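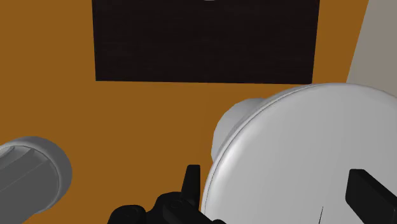 Dark mat on burnt orange. Clevero desk mat, black.

Clevero Desk Mat, Black
Item 241
$67.00, in stock

I make these in the back half of my shop in Garkonbridge, and yes, it's the same mat I use myself, coffee rings and all (they wipe off, mostly). I started out wanting something to keep my keyboard from sliding around and ended up with a garage full of wool felt. My husband has opinions about that!

The Clevero is pressed wool felt on top with a thin cork backing, so it grips the desk but you can still peel it up to clean under it. It's quiet to type on, and it's nice under your wrists in winter when a bare desk feels like a skating rink. A mouse works fine on it, though if you play fast games you'll probably want something slicker.

Felt sheds a little at first. Give it a once-over with a lint roller every few days and it settles down after a couple of weeks. For spills, blot, don't rub, then cool water and a tiny bit of dish soap. Please don't put it in the washing machine. Younes Gaber did that with one of my early ones and mailed me back something the size of a potholder.

Mats ship rolled, felt side out. Lay yours flat overnight with a few books on the corners.

Orders go out within 7 days. Returns are fine for a month as long as it hasn't been trimmed. If you need a custom size, write to me before you order and I'll send a price.

Also in the shop: Pitar coaster set, Sandu cable wrap

Clotilde Delorme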